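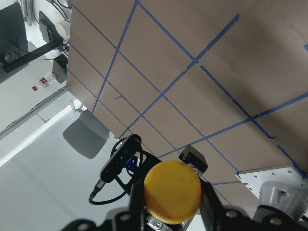

Figure 2. A tan-brown board divided into roughly square cells with blue tape.

3.2 Marking out the plots

I'll be frank about how we picked our sampling method for the moss survey at Skirnton: we argued over it for most of January. Paloma Escobedo wanted random points thrown across the whole bank. I wanted a grid, mostly as I get lost easily and a grid tells me where I am. Quang Đinh sided with me, so a grid it was (Figure 2 shows the same idea in tape).

Each plot got its own string grid, pegged at the corners. We then recorded whichever moss covered most of each cell, and left the cell blank if bare soil won. That sounds simple until you meet a cell split down the middle by two species - we had plenty - and then you're on your knees arguing over a leaf tip. Our rule was that the person holding the clipboard decided.

We ended up with 530 usable cells out of the 1000 we laid out. Most of the losses were on the lower slope, where sheep had pulled up the pegs and I couldn't line the strings up again with any confidence. I did try! Paloma quite fairly pointed out that random points don't have pegs.

Two of us scored every cell separately, following MacRitchie's cover classes, and we compared sheets over lunch. Where we disagreed we went back up the bank and looked again. The feather mosses gave us the most bother, particularly in the shade under the wall, and I come back to those in section 4.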